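Chapter 4
Putting Dishes Away

Before you read: open the cupboard where you keep your plates. Leave it open. You will be asked about it later, and it is better to have the evidence in front of you.

Most of us learn to wash dishes from somebody. A parent stands behind us and sighs, and in time the sighing stops. Putting dishes away is different. It is done at the end, when the interesting part of the evening is over, by whoever is still standing in the kitchen. Few people have ever been taught it, and the average cupboard shows this clearly.

This chapter covers the short trip a dish makes from the table or the rack to its place on the shelf. Chapter 3 dealt with washing and drying, and we will assume your dishes have come through that in one piece. What remains is sorting, stacking, and finding a home for the thing that doesn't stack with anything. In most homes that thing is a bowl, and in most homes it was a gift.

Let us begin with the words, which are less settled than you might hope. A plate is flat or nearly so. A bowl is deep enough to hold soup without worry. Between the two lies a large gray area full of shallow bowls, deep plates, pasta bowls, and whatever the Harkach catalog means by "coupe." A shallow bowl takes up the floor space of a plate and the headroom of a bowl, and gives back very little in return. Dace Priedītis, whose exercises close this chapter, calls them "the sofas of the cupboard." You will own several before you are 33.
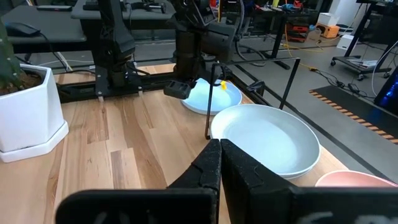

The trouble with a wide, shallow bowl is that it looks as though it should go on top of the plates. People put it there. Then they need a plate, and they lift the bowl out with one hand and reach under it with the other, and a habit is born that will last until something breaks. The rule we use in this book is dull but has served us well: the dish you use most must be reachable with one hand and without moving anything else. Everything in the rest of the chapter follows from it, including the parts you will disagree with.

Color is another false friend. Pale blue goes with pale blue, so they end up in the same pile, whatever their shapes. Colors make a fine guide to setting a table and a poor guide to building a stack. A stack is held together by the fit between one dish and the next. Two blue dishes of different widths will rock just as happily as a blue one and a pink one, and they will do it behind a closed door, where you can hear it every time a truck goes by.

Clear a landing place

Before any dish is put away, it needs somewhere to stand while you make up your mind. We call this the landing place. It can be a counter or a table, and it should be bare for at least the width of your two largest plates. Houseplants, mail, and car keys will drift into it. They always have. Shireen Matlala, who taught this course for many years before handing over her notes (and her rack, a folding Gillura with one bad hinge), used to sweep the landing place clear with her forearm at the start of each class. We do not recommend the forearm. We do recommend the clearing.

Set your dishes out along the back of the landing place, side by side, with none of them touching. This feels wasteful to anyone raised in a small kitchen. It takes a few seconds, and it lets you see what you own. Plates go at one end, bowls at the other. The doubtful ones go in the middle, where they can be argued over. Keep the front of the table free for your hands and elbows, which need more room than you think.

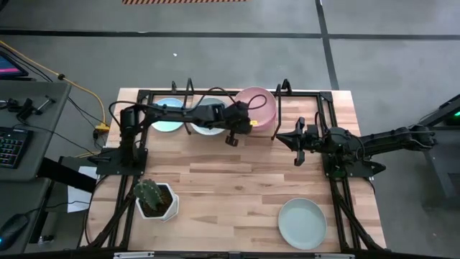

With the row in place, work from the widest dish to the narrowest. Pick up each one by the rim on opposite sides, or by the rim and the foot if it is heavy. Do not hook a thumb inside a bowl you have just dried. Lower it onto the stack until you feel it settle, then let go. Dropping it the last half inch saves no time and makes a noise that brings people in from other rooms to ask what you broke.

How high should a stack be? Older manuals give a number and stick to it. We would look at the shelf. If you have to tilt the top plate to get it out, the stack is too high. If you have to stand on something to see the top plate, the shelf is too high, and you should read the section on steps and stools before you go any further.

Shared work

Two people can put dishes away together, in theory. In practice they reach for the same bowl. The usual fix is to split the job by place: one person works from the left end of the row, the other from the right, and whatever is in the middle belongs to the person who was not talking. Mandla Pretorius and Noman Tarar tried several other systems while we were writing this chapter. The results appear under "Chips, Cracks, and Repairs."

Words to know

Landing place: a clear surface where dishes wait to be sorted.
Foot: the raised ring on the underside of a plate or bowl.
Nesting: fitting one bowl inside another of the same shape.
Perching: fitting one bowl inside another of a different shape, and hoping.

Getting started

1. Look at the cupboard you left open. Without touching anything, decide which dish you use most. Can you reach it with one hand?
2. Find one case of perching. Write down how long it has been there, if you know.
3. Close the cupboard.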